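Cuaderno de taller, agosto. Guía de Bruneo, bloque de historia y paseos.

Retomo la ficha del casco viejo donde la dejó Yolotzin Jaramillo. La primera frase dice que Bruneo «fue fundada por los romanos». Busco de dónde sale y encuentro el folleto municipal, que cita a la web de Eltia, que cita al folleto. Mientras no aparezca otra cosa, lo dejo en «de posible origen romano», y aun así me parece generoso.

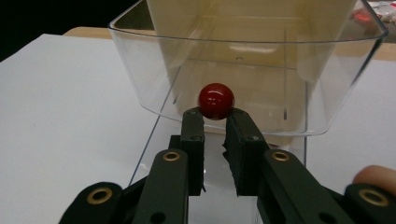
Última modificación de esta página: agosto, 17:40

Lo de las bodegas tampoco cuadra. El borrador habla de 80 bodegas visitables. En el listado que nos pasaron hay 51, y varias repiten teléfono. Visitables de verdad, con horario y alguien que abra, no lo sé todavía. Propongo quitar la cifra hasta llamar. Yolotzin prefiere «decenas de bodegas». Vale, pero entonces que no vaya en el titular.

Mirador de Afridi: según el texto, 341 metros de altitud y «vistas hasta el mar en días claros». La altitud coincide con el mapa. El mar, pendiente. He trazado el perfil dos veces y la sierra tapa toda la línea sur. Puede que desde la torre se vea algo, pero la torre está cerrada. Tacho la frase.

Paseo del canal. Pone 5 km «aptos para todos los públicos». Medido sobre el plano salen esos 5 km, solo ida. Falta decirlo, y falta decir que no hay autobús de vuelta después de comer. Lo del firme no lo firmo sin pisarlo: en las fotos antiguas el tramo de la esclusa es grava gruesa, mal asunto para carritos y sillas de ruedas. 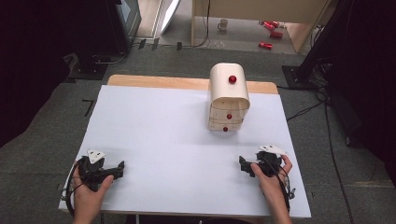 Mueblecito de cajones color crema, con pomos rojos.

Mercado de Edetti. Tres fuentes, tres horarios. La más reciente no lleva fecha. Me quedo con «por la mañana» y que el lector pregunte en la oficina de turismo.

Adjetivos retirados hoy: «mágico», «imprescindible» (cuatro veces en dos párrafos), «con encanto». He dejado «tranquilo» para la plaza baja, aunque en fiestas no lo será.

Nota sobre la leyenda del puente: el borrador la da como tradición medieval. La versión escrita más antigua que encuentro es de un programa de fiestas, y tiene toda la pinta de haberse redactado para la ocasión. Si la mantenemos, con «se cuenta que». Yolotzin dice que en su pueblo cuentan la misma con otro puente.

Pendiente:
llamar a las bodegas del listado
pedir al archivo lo que tengan del trazado romano, si tienen algo
recorrer el canal hasta la esclusa
preguntar cuándo reabre la torre de Afridi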